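Adding a temple to the Dadow map

1. Log in, pick your region, hit New Site. Citham users: same button, diffrent menu (Tools).

2. Type the temple name as locals spell it. Alternate spellings go in box 6.

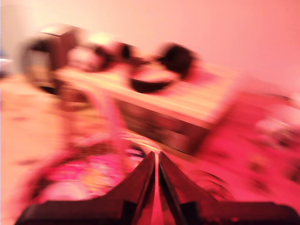
3. Choose tradition. Not sure? Leave blank, Femke Van Beek fills those in on Sunday.

4. Drop the pin on the main gate. Save.

Note: descriptions max out at 156 characters. Anything over gets chopped, no warning.

Caution: dont import more then 176 sites at once. Map hangs. Split the list in 2 and run each half seperately.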